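December 22, 2025

Went to the decluttering evening at the library after all. Mina had already paid for both tickets and I had run out of excuses. The speaker was from an outfit called Moreso, which is a strange name for people who want you to own less. She had a slideshow and a headset microphone, in a room where I could have heard her whisper.

Her claim is that the average household has 300 things it would never miss. I wrote that down and then wrote "says who?" next to it. When a man near the front asked more or less the same question, she said it came from "working with families," and moved to the next slide. I would have liked to know which families, and whether anybody called them up a year later and asked. My guess is that a year later they bought it all back.

I'll admit the part about duplicates got to me a little. We do own four potato peelers. But then she asked us to close our eyes and picture a room where we could breathe, and I kept mine open and looked at the ceiling tiles. I can breathe in our living room. I do it every evening.

The full course costs 120 dollars and comes with a workbook. So the first step in owning less is to buy a book. Mina says I go to these things looking for the hole in them. That's true, but I don't usually have to look for long.

She signed up, of course. I said nothing in the car, and she told me I was saying nothing very loudly.

Started on the hall closet this morning, since she was going to do it with or without me and I wanted a say. The method goes like this: you take everything out, put it on the floor, and hold each item while asking whether it belongs to the life you have now. I asked this of a box of fuses. I asked it of my father's Zadlow radio, which has not picked up a station in years, and the radio stays. Mina raised an eyebrow and I said the workbook had no page on fathers. There is in fact a page on fathers. She read it to me. The radio still stays.

By lunch the closet was empty and the hall was impassable – a result the slideshow skipped over. We ate standing up in the kitchen. In the giveaway pile so far: two umbrellas, the fondue set, a coat I bought in 2000 and have defended ever since, and a bag of cables that fit nothing. Kamata's, the thrift store by the bus station, takes drop-offs until 10 at night this week. I doubt they want the cables. I doubt anybody ever has.

What bothers me is the idea that I'll feel lighter. I carried three boxes down to the car and felt heavier with each one, mostly in the lower back. Mina does seem happier, I have to put that down if this is going to be a fair account. She was humming. She also found the good scissors, so that's one point to Moreso.

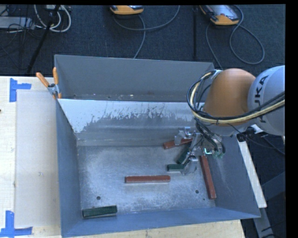 Nanami Sasaki

The metal things are the sticking point. Nothing gray and scratched makes it past Mina now, and I don't see why scratches should count against anything. A bit of wear on the bottom of a bin only says it has been used, and a used thing is at least one we needed. She says I could argue for keeping gravel. Maybe so.

We agreed to a trial. Whatever I rescue goes on the top shelf, and if I haven't touched it by the end of February it goes without a speech from me. I asked whether dusting counts as touching. It does not.

Her sister wants to drive over from Grerkton on the weekend and "do" our garage. I've told Mina the garage is fine. It isn't, but I would like to be asked by somebody who hasn't got two freezers and a kayak in her own.

Closet door shuts properly now. I tried it a few times. The coat is back on its hook, and I'll see how long before she notices.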